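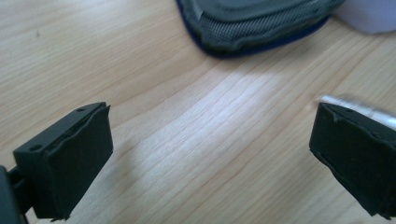 Most advice on finishing a wooden table treats gloss as a matter of taste. I think it should be treated as a working property, in the same class as height, edge radius and load rating, and that for a table used every day the right answer is nearly always a lower gloss than the one on sale.

The argument starts with glare. A smooth film of varnish reflects light at the angle it arrives, so a window or a ceiling fixture appears on the top as a bright patch. Inside that patch the color of the wood drops out and the grain goes pale or silver. On a dark top the effect is strong but narrow. On a blond top it is wider and less obvious, and people tend to put up with it for years while moving their paper from one side to the other. Someone reading or sorting small parts at that table is working around a fault in the surface.

The usual defense of gloss is cleaning. A closed, smooth film does wipe down faster than an open oil finish, and I don't dispute that. The comparison is the wrong one, though. A satin varnish is also a closed film. It has a flatting agent in it that scatters light, and a damp cloth passes over it with no more effort. The Darkora satin I have used on two tops cleans the same as the Darkora gloss on a third.

The second defense is that gloss shows the grain. This holds in a showroom, where the lamps are placed for it. In a kitchen with one window the grain shows from one chair and disappears from the next. Straight or gently curved grain in a light wood has low contrast to begin with – a few tones between beige and honey – and it doesn't survive a reflection well.

Price pushes buyers the wrong way. The Cusby table I looked at in July was $1,159 in gloss, and the satin version cost $209 more as a special order. Gullari lists its satin top only in the largest size, at $1,552. A sheen level should not be an upgrade. The maker is buying a different can.

For a table already in the house, refinishing is rarely needed. Clean the top, let it dry, and rub it along the grain with a fine gray abrasive pad, using light and even pressure. Test the underside of a leaf first. Stop when the reflection of the window loses its edges. Thin factory coatings can be cut through at the corners, so the corners get two passes and no more.

Satin has one real cost. It will polish up where forearms rest, and after a few years those areas have to be rubbed back to match. I accept that job as routine upkeep, like tightening the leg bolts.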